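Why I Still Teach Karnaugh Maps by Hand
Ekow Agyeman

Every January somebody asks me to drop the paper maps and let Skomix do the minimizing, and I do see the appeal!

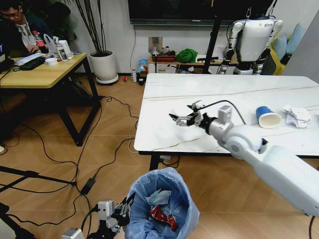 Page last changed: Thursday

But drawing those loops teaches your eye what a shared term looks like.

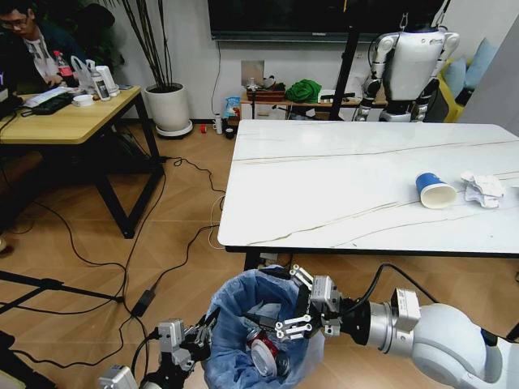
What the software hides

You get a tidy answer and no feel for the hazard left in it.
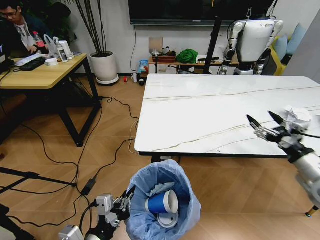

Is a four-variable map enough for beginners?
Four is plenty, and five can wait until the loops come easily.

So keep a pencil handy, friends.

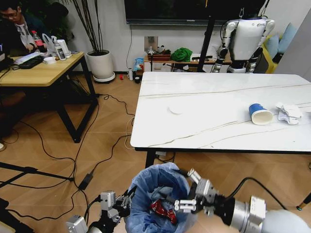 Paper cup and crumpled paper on the tabletop.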